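Setting up the two-arm bench cell without believing everything in the Draltari guide

The Draltari setup guide says you can have a two-arm cell running in an afternoon. I have put one together twice now and I don't believe it. The bolting goes quickly. The cables and the base spacing eat the rest of the day, and the guide gives them half a page between them.

What follows is the order I use. It assumes you already have the enclosure up, the table in and the rail squared to the front edge. If the rail isn't square, stop and fix that. No amount of software offset will make up for it, whatever the forum says.

What you need on the bench

Hex keys, a torque driver, a steel straightedge, blue threadlocker, a roll of hook-and-loop tie, a marker, a flashlight. The guide also lists the Tanent alignment jig. I borrowed one for the first build and skipped it on the second, and I couldn't measure a difference. If somebody else is paying, fine, get the jig.

1. Kill the power and mean it

Unplug both supplies at the wall. The switch on the front of the cell only cuts the arm supply on ours, and the little boards under the rail stay live. Put the plug ends up on the table where you can see them.

2. Clean the mounting plate

Wipe the plate and look along it with the flashlight held low. White scuffs don't matter. A raised burr around a bolt hole does, and you will get one if the last person ran a bolt in crooked. Take it down with a flat stone, wipe again, and run a fingernail over it.

3. Seat the bases

Put the left base on first. Start all the bolts by hand before you tighten any of them, then go across the corners in two passes. Use the torque figure stamped on your base, not the one in the PDF. My PDF and my base disagreed, and support took until May to tell me the base was right.

Threadlocker goes on the second pass only. The guide has you put it on at the start, which is great if you never make a mistake.

Repeat on the right.

4. Check the spacing

Hold the straightedge across the backs of the two bases. They should both touch along their full width. If one of them rocks, back its bolts off and reseat it.

The guide then wants you to type the center-to-center distance into the config from the drawing. Measure it yourself. The drawing is for a bare plate with no wear in the holes, and I have yet to meet one of those. Save the file under a new name so you can get back to the old one.

5. Look at the rack

Turn the flashlight on the rack under the plate and go from one end to the other. You want clean teeth, no chips, no hair, no thread. Anything fibrous comes off with a dry brush. Don't use compressed air. It blows the junk into the electronics, and you'll be hunting it there later.

I've read that the rack should be greased every month. I've also seen what grease plus lint looks like. Ours runs dry, per the rack maker's sheet, and I check it before each session.

6. Route the cables

Here is where the afternoon goes.

Each gripper cable runs from the top of the gripper back along the outside of its own arm, past the elbow, and down to the rail. Keep it on the outside the whole way. Run it on the inside and the two arms will sooner or later meet with a cable between them.

Leave a loose loop at the elbow. To size it, fold the arm by hand as tight as it goes and feed cable until nothing pulls, then straighten the arm and see where the slack hangs. If it droops far enough to touch the table, take some back. If it's tight at full reach, give some up. You will go back and forth a few times.

Tie the cable to the links, never across a joint. Hook-and-loop only. Zip ties look tidy and bite into the jacket, and I have cut off enough of them from other people's cells.

At the bottom, the loop will hang near the small boards under the rail. Check that it can't drag on the wires there with the arm at either extreme. The guide shows this area with a neat cover over it. Ours shipped without one. Sugiyama sells a clip-on guard that I'm told fits, and I'll believe that when I've had one in my hand.

7. First power-up

Supplies in, hand on the stop. Home the left arm alone, then the right arm alone, then both. If an error comes up, write it down before you clear it. The two I see most are 1105 and 1623. On my controller the first has always been a connector not pushed home, and the second has always been a wrong base distance in the config. The Draltari list describes both as "contact your dealer."

8. Slow pass, empty-handed

Run both arms through the shared middle of the table at the lowest speed. Watch the cables and let the grippers look after themselves. Do 13 passes if you want to match the guide, which never explains the number. I stop when I've seen both elbows go all the way out and all the way in without a snag.

9. Try it on something awkward

The guide ends with a foam block. Every cell can hold a foam block. It's rigid enough, it has square sides, and it tells you nothing about whether the grippers can close on the same object without crowding each other.

I use wrapped flowers. The paper crushes, the shape tapers, and there is usually ribbon or strap trailing off somewhere that wants to end up in a finger. Lay the bundle at an angle in the middle of the table and bring both grippers over it slowly. You're checking that the two can sit close together and that both cables still have their slack when the arms lean in.
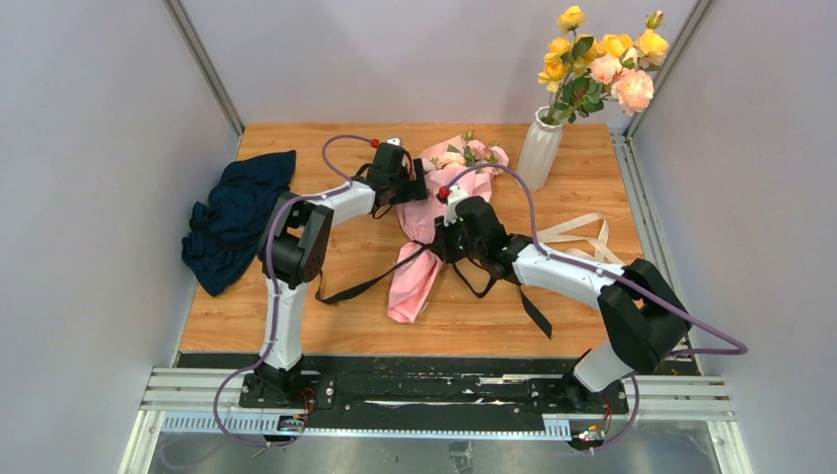 Both grippers at the bouquet, cables routed outside the elbows.

Keep the tall stuff to the back. A vase is fine on the table as long as the arm nearest it can fold without sweeping through the blooms, so check that by hand with the power off first.

Looking after it

Before each session: rack, cable ties, base bolts by feel. After the first week, put the torque driver on the base bolts again. Mine had moved a little on one side, and Helmut Tiedemann, who has the same kit, found his hadn't moved at all. Draw your own line across each bolt head with the marker and you'll know at a glance.

The Cimum software will offer to recalibrate itself overnight. I leave that off. If the numbers are going to change, I want to be standing there.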